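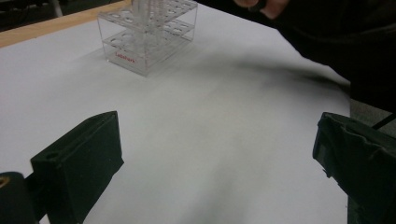
About Flelitz

Flelitz is a small company which makes robots learn the work of the laboratory bench. We began in one rented room with two desks and a kettle, and in the first year most of our neighbours believed we were repairing printers. Today we have a bigger workshop on Perkell Street, and the door is open to visitors every month except July.

What we do

Many laboratories have the same wish. They want the small jobs with tubes and racks to be done in the same way in the morning and at five o'clock. We collect examples of these jobs with hand-held grippers, which a person carries through the movement, and the robot learns from the recordings. For one task we like to have 200 good examples before we start the training. Sometimes we need more. Our longest task so far took 224, and we were glad when it was finished.

The open day

On the open day you will stand at the same table where our staff work. We cover the table in white and put out the test tube racks, and one of our operators shows how a tube is handled slowly and with care. After this you may take the gripper yourself. It is heavier than people expect, so please use both hands at the beginning.
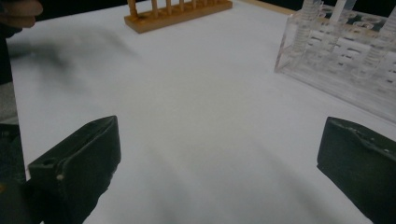 We keep racks of different kinds, in wood and in clear acrylic, so the robot does not become used to only one. Clear plastic is difficult for cameras, and visitors from laboratories ask about this more than about any other thing. We are happy to talk about it, also about the parts that we have not solved yet.

A visit takes 90 minutes, with tea in the middle. Each group can have up to 20 people. School classes are very welcome if the students are 12 or older. Long hair should be tied back, and bags stay on the shelves near the entrance.

Last season 107 people came to see us. The largest group was from Heffernan College, and their teacher has already booked again. Some of their questions were so good that we wrote them on the wall of the kitchen.

Who we work with

Our first customer was Jikeo, a testing laboratory in the next suburb. They still lend us their old racks and tell us plainly when a demonstration is boring. We also work with two colleges and a dairy.

How to find us

The entrance is at the back of the building, behind the bicycle racks. Please ring the lower bell, the upper one belongs to the dentist. Parking in front is for the dentist also. To book a place for your group, write to the office and tell us how many people will come and if anybody needs the ramp.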